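Section 3. Loading and running the advert reel

This section covers the film part of the Bickerstaff touring display on toy advertising of the 1980s. It assumes that the panels are already up and that power has been tested at the screen position. If you have taken the display without the film part, go straight to the section on labels and handouts.

The reel holds 86 television adverts, with a title card before each one giving the product, the maker and the year of first showing. It is supplied on a memory stick in the lid of the grey document wallet. A spare is held at the Bickerstaff office and can be posted if the first one is lost or will not read.

What you need

The Drindix player, its mains lead and its remote control
The memory stick
A screen with an HDMI socket (not supplied)
The running order sheet
The key to the player cover

Connecting the player

1. Switch off the screen at the wall.

2. Place the Drindix player on a level shelf within reach of the screen cable. Leave a hand's width clear on both sides. The vents are on the sides, so a gap at the back is not enough.

3. Connect the screen cable to the socket marked OUT. The socket beside it is the same shape but is for servicing only.

4. Insert the memory stick with the printed side up. It should go in without force.

5. Switch on the screen first, then the player. The Bickerstaff title appears after a short wait, followed by the menu.

Note: If the menu does not appear, the screen is probably set to the wrong input. Change the input on the screen itself. Restarting the player will not help.

Caution: Do not remove the memory stick while the green light is flashing. This can damage the reel and the player will then refuse to open it.

Choosing a programme

The menu offers three programmes. All of them are drawn from the same reel.

6. Use the arrow buttons to move to the programme you want.

Full reel plays everything in date order. It suits galleries and libraries where visitors come and go.

Short reel plays a selection on a loop and is the one most venues use. It includes the space toys, the soldiers and tanks, the dolls, and the two adverts quoted on the large panel by the entrance.

Study reel plays the short selection with a pause after each advert, so that a group leader can talk. Press PLAY to go on to the next.

7. Press SELECT. The programme starts at once and repeats until it is stopped.

8. Press LOCK on the remote control to prevent the player buttons being used by visitors. Keep the remote with the desk staff.
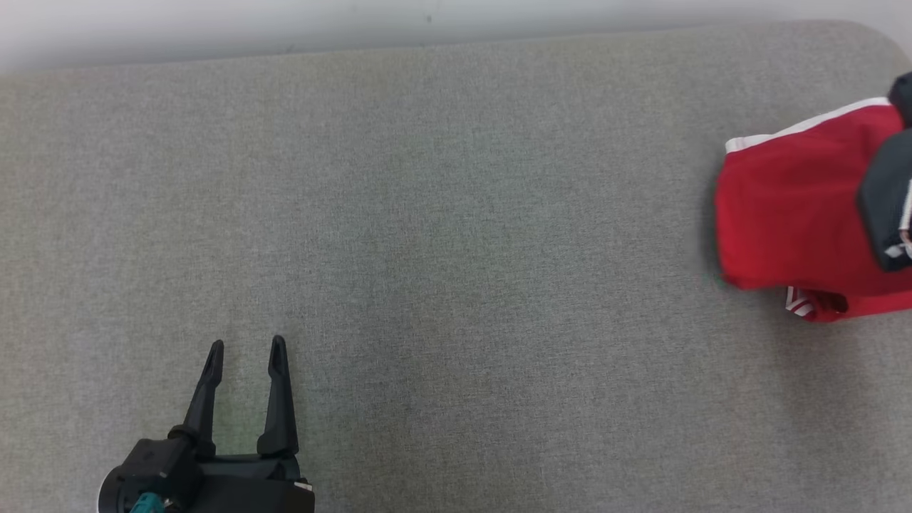
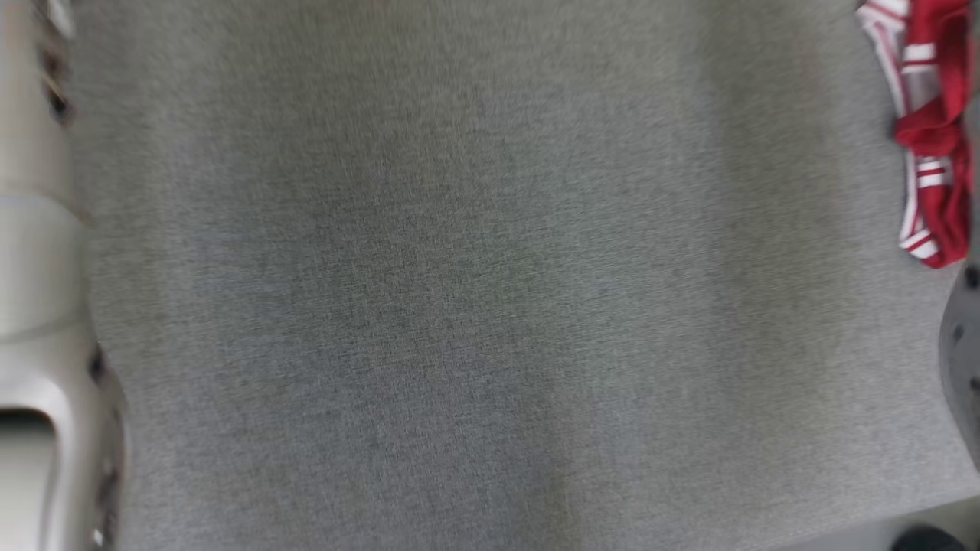
Can we leave out adverts that do not suit our visitors?

Any advert can be hidden from the Full reel or the Short reel. Stop the programme, choose EDIT from the menu, move to the advert and press the red button. It stays on the memory stick and can be brought back by pressing the same button again. The Study reel is fixed and cannot be changed.

Before you hide anything, check the running order sheet. Adverts marked with a star are mentioned on the panels, and visitors may ask for them.

Setting the sound

9. Set the volume on the player to 8 and make all further changes on the screen. The adverts were recorded at very different levels. We have evened them out as far as we could, but the jingles are still louder than the speech.

10. Walk to the furthest panel and listen. Speech should be just audible. If words can be made out clearly from there, turn the screen down.

11. For silent showing, press MUTE and switch on the captions from the menu. Song lyrics are captioned as well as speech.

Note: Captions cover the lower part of the picture and on a few adverts will hide the price or the maker's address. This cannot be moved. The details are repeated on the title card.

Picture quality

Most of the adverts were copied from home recordings, as the broadcast tapes had been wiped or could not be traced. Expect soft colour, rolling lines and the odd burst of noise. Several begin with the last moments of whatever programme came before. These are part of the recording and are not a fault in the player.

Do not set the screen to WIDE or FILL. The adverts were made for the older, squarer screen shape and should be shown with a black band on either side.

Daily use

Switch off the player before the screen at closing time. The chosen programme and any hidden adverts are remembered overnight.

If the player is moved to another room, carry out steps 1 to 5 again in full — venues that skip step 1 are the ones that ring us about a blank screen.

Copyright

The reel may be shown only as part of the display and only at the venue named on your loan form. It must not be copied, put online or lent on. Photographs of the panels are allowed. Filming the screen is not.

If you use Clitent for your loans records, enter the player and the memory stick as separate items. They are packed in separate Terus cases for the return journey and are checked in separately at our end.

Section last revised 28 April 2021. Please throw away earlier copies, which give the wrong socket in step 3.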